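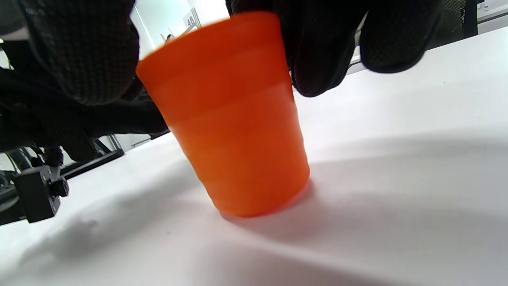

Drinking more water (I'm trying, okay?)

Jan 10, 2023

So my big plan for the new year is water. That's the whole plan! All through December I lived on coffee and leftover pie, and by the end of it I had a headache that just moved in and stayed. My neighbor Chie Yokoyama told me to fill a cup every time I walk into the kitchen and finish it before I walk out, and I've been doing that for a week now. Plain tap water, mostly, though the tap here in Grasley tastes a bit like pennies until you let it run for 30 seconds.

I tried one of those tracking apps too, and it wanted 48 ounces by lunch, with a little buzz every time I fell behind. Deleted it. A cucumber slice helps. So does a pinch of mint, if yours has survived the winter (mine hasn't, poor thing).

If you have a trick for getting through the afternoon slump without a third coffee, hit reply and tell me. I'll put the good ones in the next letter, along with the Skinstead soup recipe I keep promising.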